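Last updated: May

FOR IMMEDIATE RELEASE

Plirkero puts out a free set of house rules for testing robot grippers in simulation

Hi, everybody. We don't send many of these, so thanks for opening it. I run the small simulation group at Plirkero, and this month we're publishing the Clisness Rules, a plain-language guide to testing a parallel-jaw gripper in software before anyone bolts one to an arm. It's free, it's short (14 pages with the checklists in), and you can copy it, mark it up and argue with it as much as you like. We'd love it if you did!

I should say up front what the guide covers and what it leaves alone. Clisness is a good-practice document. It doesn't replace the safety standards your site already has to follow, and it won't get you a certificate. If you have a real arm working near real people, you still need a proper risk assessment by somebody qualified to do one. What we've written down is the stuff that comes earlier: how you set up a simulated run, what you record, when you throw a run out, and what you're allowed to claim once it's finished. We kept seeing that part get handled by habit, and everybody's habits were different, ours included.

We started on it after a pretty embarrassing audit of our own archive. I asked the group to pull every simulated grasp run we'd kept for a project called Clendovico and check whether somebody outside the project could repeat it from the notes alone. There were 2,457 runs in there. We could fully repeat 1,835 of them. The rest had something missing – a friction setting somebody had changed by hand, a finger model with no version number, a start position that lived in one person's head. I wouldn't call any of those runs wrong. We just couldn't stand behind them, and we'd been quoting results from the whole pile in meetings for a good long while.

So we wrote rules. There are six, and I'll run through them quickly.

Rule 1. Every run begins with the jaws open and nothing between them, and you save a picture of that state. It sounds too basic to write down, I know. But if the fingers start in the wrong place, everything you measure afterward is suspect, and a saved view takes a few seconds to check.
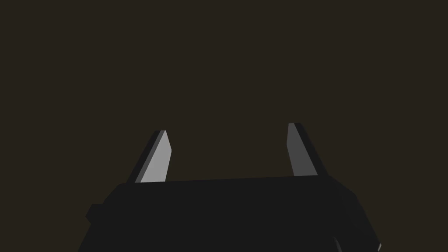 Gripper open in simulation, nothing between the fingers.

Rule 2. Write down the version of every model you load. That means the gripper body, the fingers, the objects and the physics settings, all in one file that travels with the results. If you edit a finger shape, even by a hair, it gets a new version number. No more "finger_final_new," please (I was the worst offender on this one).

Rule 3. Decide what counts as a failure before you press go. In our own work a dropped object is a failure, and so is a finger passing through a surface it ought to have stopped at, even if the object ends up exactly where you wanted it. That second kind is easy to wave through when you've got a deadline coming. The guide has a one-page form for it, and you fill it in first.

Rule 4. Keep the bad runs. All of them, with the same notes you'd give the good ones. You can leave a run out of a result if you say so and say why, but you can't delete it. Storage is cheap enough for most of us now, and a folder full of bad grasps has taught our group more about finger shape than anything else we own.

Rule 5. Look at it with your own eyes. Numbers can be perfectly happy about a gripper with one finger turned the wrong way around. We ask that a person open the view from the gripper at the start of each batch and check that both fingers are there, that they're set apart properly, and that the gap is clear. A plain backdrop is fine for this, and we prefer one. You want to see the edges of the fingers, and a detailed kitchen or warehouse behind them only makes it harder. Add the scenery later, when the task calls for it.

Plenty of people have asked me whether that check can be automated. Sure, and we'd encourage it – we run an automatic check ourselves. The rule is that the automatic one comes on top of the human one. We argued about this for longer than any other line in the guide, and it went in and out of the draft more times than I'd like to admit. 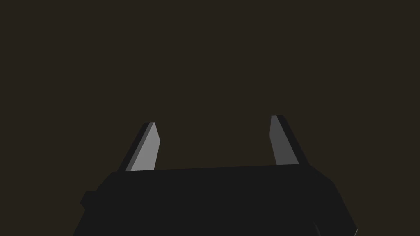 Sugawara, one of the outside readers of the draft, thinks we've still been too soft here, and told us that a visual check without a signature against it is a suggestion, and that any shop under schedule pressure will treat it like one. Fair enough. The published version now has a sign-off line on the batch form, with a space for initials and the time of day. Sugawara would also like a second person to sign for any batch that feeds a public claim. We've put that in as a recommendation for now, and I'd really like to hear from smaller teams on it, where there may not be a second person in the building.

Rule 6. Say "simulated" every time. In the report, on the slide, in the caption, in the sales deck. If a success rate comes from software, the word goes in the same sentence as the number, and a footnote doesn't count. I feel strongly about this one. A gripper that does beautifully in software may still meet dust, worn pads, a loose cable or a box that got damp overnight, and the person buying it deserves to know which kind of test they're reading about.

We've held ourselves to all of this in our current work, and I'll be straight with you, it slowed us down at first. Setting up a batch takes longer than it used to. Going back to an old one is much faster, though, and new people on the team can pick up a job without chasing down whoever ran it last. We've also withdrawn the Clendovico figures that leaned on runs we couldn't repeat. Anyone who got those figures from us can write in and we'll send the corrected ones.

A few practical notes. The guide is written for two-finger grippers with flat or near-flat fingers, because that's what we know best. Suction tools and multi-finger hands aren't covered. You could borrow Rules 2, 4 and 6 for those pretty much as they stand, but the open-jaw start in Rule 1 obviously won't carry over, and I'd rather someone who works with those tools every day wrote that part. If that's you, get in touch! We don't tie the guide to any particular simulator either. The forms are plain text and should go into whatever you're using.

Comments are open through August. We'll read every one, and we plan to post them alongside our replies, including the ones where we say no. A revised version should follow in the fall. Companies are welcome to adopt the rules in the meantime, with or without telling us, and you don't need our permission to put your own name on your own edited copy. Just please don't call it Clisness if you've taken out Rule 6.

To get the guide and the blank forms, or to set up a call about any of this, contact the simulation group at Plirkero. Reporters can reach us the same way. Mornings are best.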